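4. The Open Day

4.1 What we set out to show

We had been running the tidy-up task in the Huston lab for most of the winter with only ourselves for an audience, and I'll admit we had gotten comfortable. When the Thakur building put out a call for groups willing to open their doors in May, Shivam Kandpal signed us up before the rest of us had finished reading the email. So the experiment in this section is partly a demonstration and partly a study of one, and I've tried to keep the two apart where I could.

The room was the same living room setup as in Section 3: carpet, sofa, daylight from the window. We kept the task the same too. A piece of clothing lies on the floor, the arm goes down, pinches the fabric, lifts it, and drops it in a bin. We call the controller Mada, and the version on show was trained on 2000 recorded pickups, of which 400 were collected on soft clothing with stretchy parts (waistbands, cuffs, socks). Those 400 were the painful ones to collect! Anything with elastic in it bunches up wherever it likes, and the usual trick of aiming for the middle of the pile works a lot less well than it does on a dish towel.

Visitors came in small groups. Each group got a short talk from me, then they watched a few pickups, and then we let them throw the clothes down themselves. We went back and forth on that last part. Letting strangers set up your trials is a terrible way to run a controlled test, but it's a wonderful way to find out what your controlled test has been missing, and after the first group we were all for it — people drop clothes in ways we never would. They toss them behind themselves. They kick them up against the furniture. One kid rolled a sweatshirt into a ball so tight that I had trouble opening it myself.

4.2 The sofa problem

The hardest drops of the day were the ones that landed close to the sofa. In our training data, clothing was mostly out in the open, with free floor on every side, so the fingers could come in from whatever angle they liked. Next to an armrest, one of the two fingers has to share its space with the furniture, and the planner has to choose between a worse grip on the fabric and a better chance of bumping the upholstery. Figure 5 gives the view from the wrist camera for a drop of this kind, with red sportswear lying by the armrest. The side stripes and the gathered waistband both matter to Mada, by the way. Stripes give it strong edges to follow, and gathers give it something to pinch.

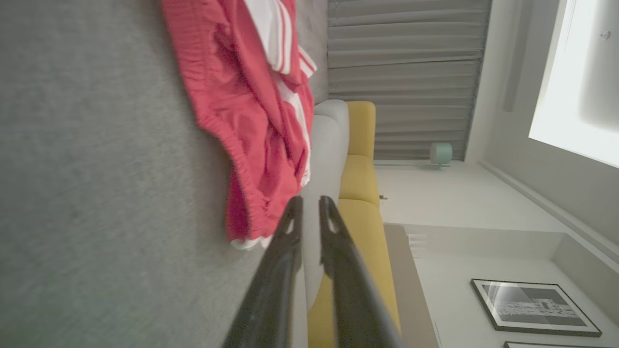
Figure 5. Wrist camera view with the gripper fingers next to a red garment on the carpet, close to the sofa.

Biltico wanted to know why we didn't simply have the arm push the clothes out into the open first and grab them afterward, the way a person might do with a foot, and added that a slow robot that gets the sock is worth more in a house than a quick one that leaves it there. I said we had tried a push in an early version and dropped it on account of the carpet, where the fabric tends to drag and fold under itself. The reply to that was fair enough: had we ever tried it on anything besides the carpet? We had not.

I've thought about that exchange a lot while writing this up. Our objection to pushing was based on one floor and a much older controller, and it had hardened into a house rule that we passed on to every new student. A short push toward open floor, away from the furniture, is now on the list for the next round.

4.3 What we recorded

Over the day the arm made 312 attempts. I'm not reporting a success rate for them in the main table, and I want to be clear about the reason. The drops were set up by visitors, the order was whatever people felt like, and we stopped a handful of trials by hand when somebody leaned in too close. What we did keep was the wrist video and the joint logs for every attempt, plus a short note on where the clothing was relative to the furniture. Shivam wrote most of those notes standing up, in pencil, while answering questions, so a few of them took some decoding afterward.

Two things came out of the notes that we could use right away. First, visitors were a lot more patient with a slow approach than we had expected. We had sped the arm up for the occasion, thinking people would get bored, and several groups asked us to slow it down so they could see what the fingers were doing. We went back to the normal lab speed after lunch and left it there. Second, people wanted to know what the robot was "looking at," so we put the wrist view up on the big monitor — sideways, as it comes off the mount — and the questions got better almost at once. They started calling out grasp points, and arguing with each other about them, and I wrote down as many as I could keep up with. Those suggestions are what we used to pick the new approach angles tested in Section 5.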